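Sortiment > Antriebsteile > Stirnräder aus Kunststoff > Einzelräder und Restmengen

Stirnräder aus Kunststoff, geradverzahnt, Artikelgruppe 1166

Unter der Artikelgruppe 1166 führen wir Stirnräder für leichte Antriebe: Modellbau, Lehrmittel, Anzeigewerke, kleine Vorschübe und Handkurbeln. Die Räder werden einzeln verkauft. Wer eine komplette Stufe braucht, bestellt Rad und Ritzel getrennt und achtet darauf, dass beide denselben Modul haben. Räder mit unterschiedlichem Modul laufen nicht miteinander, auch wenn sie auf den ersten Blick zusammenpassen.

Die Gruppe geht auf das alte Nemar-Programm zurück, das wir von der Werkstatt Karagiannis übernommen haben. Die Bezeichnungen sind gleich geblieben, damit Kunden mit älteren Stücklisten weiter danach bestellen können. Neu hinzugekommen ist die Reihe Cirkham mit verstärktem Radkörper. Sie kostet etwas mehr und lohnt sich vor allem dort, wo das Rad oft die Richtung wechselt.

Ausführung
Werkstoff: POM, durchgefärbt
Verzahnung: gerade, Modul 1
Zähnezahlen: 20 und 80
Eingriffswinkel: 20 Grad
Einsatztemperatur: bis 80 °C
Bohrung: glatt, auf Wunsch mit Metallnabe
Farben: Naturweiß, Schwarz, Blau

Die Farbe hat keinen Einfluss auf die Festigkeit. Viele Schulen und Ausbildungsbetriebe nehmen für das getriebene Rad Blau und für das Ritzel Schwarz, dann lässt sich der Aufbau vom Platz aus besser verfolgen. Gemischte Bestellungen sind möglich, bitte die Farbe je Position angeben.

Auswahl

Für die meisten Versuchsaufbauten reicht die Kombination aus 20 und 80 Zähnen, also eine Übersetzung von 4:1. Der Achsabstand beträgt bei Modul 1 rechnerisch 50 mm. Geben Sie beim Bohren der Grundplatte eine Kleinigkeit dazu. Kunststoffräder nehmen Feuchtigkeit auf und dehnen sich bei Wärme, und ein zu stramm eingestelltes Paar läuft nach einigen Stunden schwer. Ein leichtes Spiel zwischen den Zähnen ist richtig und muss beim Drehen von Hand spürbar bleiben.

Räder mit glatter Bohrung werden auf der Welle geklemmt oder verstiftet. Kleben geht bei POM schlecht, davon raten wir ab. Die Metallnabe ist die bessere Lösung, wenn das Rad öfter ab- und wieder angebaut wird. Sie ist eingepresst und lässt sich nachträglich nicht versetzen.

Montage

Die Welle entgraten und abwischen, dann das Rad von Hand aufschieben. Keinen Hammer verwenden. Wenn es klemmt, liegt es fast immer am Grat oder an einer Welle mit Übermaß. Danach das Gegenrad ansetzen und eine volle Umdrehung prüfen. Bei leichten Antrieben genügt der Trockenlauf. Wird geschmiert, dann sparsam und mit einem Fett, das für Kunststoff freigegeben ist.

Schrauben an der Nabe nur handfest anziehen. Taras Polishchuk aus unserer Werkstatt zieht sie nach dem ersten Probelauf ein zweites Mal nach, und das empfehlen wir auch für den Unterricht.
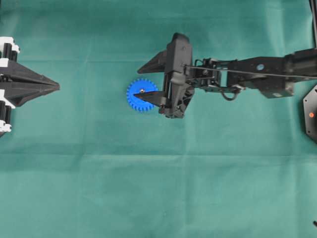

Kann ich ein einzelnes Rad nachbestellen, wenn das Gegenrad noch gut ist?
Das geht, sofern Modul und Eingriffswinkel übereinstimmen. Sehen Sie sich vorher die Zahnflanken am alten Rad an. Sind sie sichtbar eingelaufen, nutzt sich das neue Rad schneller ab, und der Austausch beider Räder ist auf Dauer günstiger.

Lieferung und Rücknahme

Die Räder liegen in der Regel am Lager Jendgate und gehen am nächsten Werktag heraus. Ausführungen mit Metallnabe werden erst nach Eingang der Bestellung gefertigt und brauchen länger - den Termin nennen wir in der Auftragsbestätigung. Unbenutzte Räder mit glatter Bohrung nehmen wir zurück. Nachgearbeitete oder bereits verstiftete Räder sind davon ausgenommen.

Die Montagehilfe 1719 (Abziehvorrichtung mit zwei Armen) wird gesondert geführt und passt für beide Zähnezahlen. Wer Zeichnungen im Maßstab 1:1 braucht, bekommt sie auf Anfrage bei Valbona Atanasov, ebenso Angebote über größere Stückzahlen. Für Rückfragen zu älteren Nemar-Nummern ist Nataša Karagiannis zuständig, am besten mit Foto des Altteils und dem gemessenen Außendurchmesser.

Stand der Angaben: 20.11.2025

Kontakt | © Karagiannis Antriebsteile | Nach oben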